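I do my wash on Wednesday nights at Gatden, the laundromat on Drolitz Street, and I've gotten fussy about it – towels first, always.

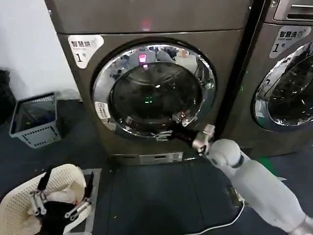

A full load runs me 31 minutes if I don't overstuff it.

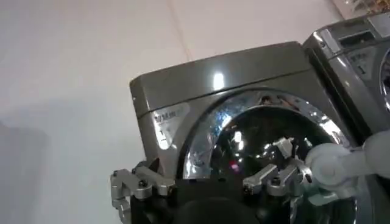 WORDS BY THE NALLEL HOME DESK

Then I check the rubber seal for socks!
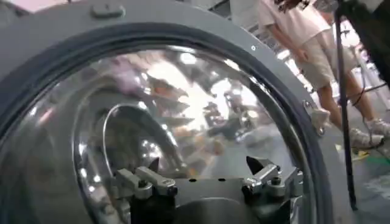
Marta swears by leaving the door open between loads, and she won't be talked out of it.

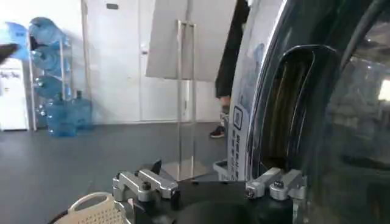

Folding is my favorite part. I want a basket with holes in it, like the cream thing down on the left seems to be, so warm towels can breathe.

Contact Nallel | © Nallel | Back to top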